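Open day at Hestetti, 4/18/24

I spent the afternoon at the Hestetti open day, mainly to see the two-arm dish demo that Nundo has been running there since the start of April. The other stations (a conveyor sorter from Bretis and a label inspection setup) I walked past and will not cover.

The cell is simple. Two white arms on black bases face each other over a white table, with pale gray walls on three sides. Each arm carries a parallel gripper with tapered fingers and a small camera on top. The task is to move mugs, cups and plates in and out of a wire rack. The controller is called Gazi, and as far as I could tell the same policy drives both arms, with no fixed assignment of left or right to pick or place.

Some notes from the talk. The model was trained on 663 demonstrations, all teleoperated. Of those, 213 involve both arms touching the same object, and the presenter said these took up most of the recording time. Camera placement was changed once, early on, and everything recorded before the change was thrown out. Cycle time is not something they are working on yet.

Mugs are the hard case. A plate has an edge to pinch. A mug has a curved wall, a handle that can end up anywhere, and glaze that slides if the fingers land off center. Their approach is to close on the widest part of the body and accept some rotation. When the mug is lying on its side, the second arm comes in to steady it - this is where the shared demonstrations are supposed to pay off.

I asked about force sensing. There is none at the fingertips. Contact is inferred from motor current, and the rest is left to the cameras. I would have liked to see a log of current against finger position, but it was not on the screen.

The runs I stayed for used 5 objects, with 4 allowed attempts per object before an operator steps in. I did not keep a tally, so I have no success rate to report. The slides gave one, but without the test conditions, so I am leaving it out.

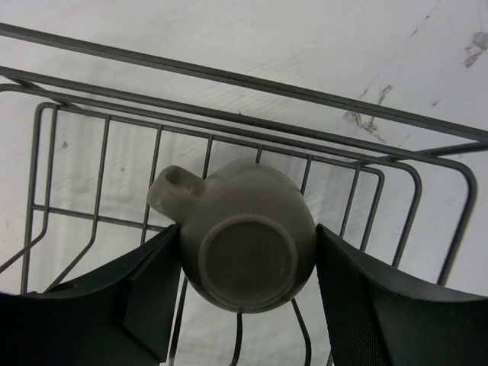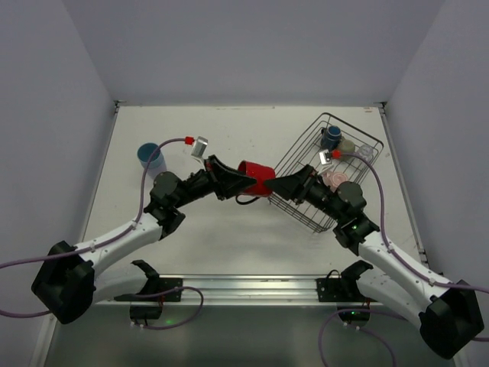

Gripper view of a mug held upside down at the rack (first), and both arms at the red mug (second).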